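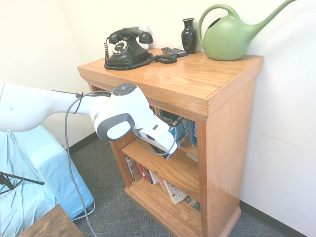 Bookshelf station, arm at the upper compartment. Cable loop below the wrist: see item 6.

Teleoperation station inspection, household shelf task
Site: Bragança
Project: Jirkano
Inspector: Eoin Kavanagh
Period: April
Result codes: P = pass, C = pass with comment, F = fail, N = not checked

Section A. Before power-on

1. Base mount bolts at marked torque, paint lines unbroken. P

2. Emergency stop within reach of the operator's seat and of the scene assistant. C
Operator's button is fine. The assistant's button had been hung behind the chair with the light blue cover. Moved to the table side. Leave it there.

3. Emergency stop tested from both positions. P
Arm held position on both trials. No sag at the wrist.

4. Stand legs clear of the walkway and of the arm's reach. C
Legs run diagonally in front of the chair, at the left edge. Clear of the arm at full left rotation, but easy to kick when resetting the books. Tape the carpet where the feet go.

5. Shelf stable under side load at the top edge. P
Base plinth sits on carpet. Pushed by hand from the left and from the front, no rocking.

6. Gripper cable secured along the arm, with slack for full wrist rotation. F
One thin black tie visible on the arm, then a long free loop from near the wrist. The loop can catch on the middle shelf board when the operator backs out of the upper compartment. Add a second tie and shorten the loop. Recheck with the wrist at both rotation limits.

Section B. Scene objects

7. Objects on the shelf top match the task sheet. P
Rotary telephone, remote control, small black vase, green watering can.

8. No water in any container. P
Watering can and vase both checked by hand.

9. Loose cords kept out of the gripper's path. C
The coiled telephone cord lies across the shelf top toward the remote. Acceptable for book tasks in the compartments. For any task on the top surface, tuck it behind the telephone first.

10. Breakable objects away from the approach side. C
The vase is glossy and narrow-necked and will tip if the remote is dragged into it. Pick the remote up, do not slide it.

Section C. Demonstration by remote control

11. Leader and follower arms aligned before the link is enabled. P
Cludora handset shows green only when all joints agree. Do not override.

12. Speed limit set to training value. P

13. Grip force limit set for books. C
Limit was left at the value for rigid objects. Reset. Log entry 118 has the old setting – keep those recordings apart until someone has looked at the spines.

14. Operator has a clear view into the upper compartment. C
The gripper hides part of the book row on a downward approach. Use the second view on the monitor and stop if it drops out.

Section D. Demonstration by hand

15. Link disabled before anyone touches the arm. P

16. Hand-guiding mode started from the wrist buttons only. P
Bultovance software also allows a start from the screen. Lock that option.

17. Fingers kept off the gripper and away from the shelf edge while guiding. C
Hold the arm behind the wrist housing. The gap between the wrist and the molded top edge closes fast on the way out.

Section E. Records

18. Failed attempts kept and labeled. P
Episode 462 has no end label. Returned to the operator.

19. Previous actions closed. N
Earlier sheet not available at the station.

Open actions
Item 6: second cable tie, shorter loop. No demonstrations in the upper compartment until closed.
Item 4: floor tape.
Item 16: screen start locked, with a note in the station log.

Signed: E. Kavanagh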